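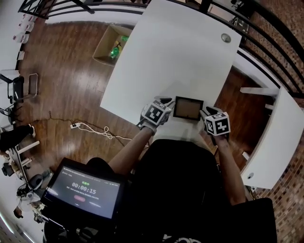

Fig. 2: Porta-retratos seguro com as duas mãos, cubo de marcadores no dorso de cada uma.

4.2 Teste de comparação: mão com luva x garra Vosari

Partilhas 92 | Comentários 5
Pesquisar no manual...

Fazer sempre primeiro a mão, depois a garra. Mesmo objeto, mesma mesa.

1. Calçar as luvas. Cubo no dorso, face impressa para cima. Apertar bem a base.
2. Abrir o Ovirmont no monitor. Virar o ecrã para quem está sentado, senão não vê o tempo.
3. Verificar se a câmara da cabeça lê os dois cubos. Se perder um, baixar a cabeça um pouco e repetir.
4. Pousar o objeto perto da borda da mesa. Mãos fora.
5. Iniciar a gravação. Esperar o temporizador arrancar.
6. Pegar pelos lados, levantar, rodar, pousar. Devagar. Não tapar os marcadores com a manga.
7. Parar e guardar com o perfil "mao".
8. Trocar para o perfil "vosari" e repetir com a garra no braço, força no nível 2. Subir só se o objeto escorregar.
9. Exportar os dois ficheiros para a pasta Mumitby.

NOTA: objetos finos (molduras, capas, tampas) dão mais diferença entre mão e garra. A garra Wannasri fecha mais paralela, mas demora mais a abrir. Comparar as duas se houver tempo.

NOTA: cubo riscado ou com dobra na folha = trocar. Não colar fita por cima, o brilho estraga a leitura.

CUIDADO: cabos no chão. Passar sempre por trás da cadeira, nunca entre a cadeira e a mesa.

CUIDADO: não meter os dedos na garra com o controlador ligado. Nem para ajustar a borracha.

Erro 249: marcador esquerdo e direito trocados. Parar, trocar os IDs em Definiçoes > Mãos, gravar de novo. A gravação antiga não se aproveita, apagar.

Se o temporizador fica parado depois do passo 5, fechar e abrir o Ovirmont. Se continuar, ver secção 5.

Pesquisar no manual...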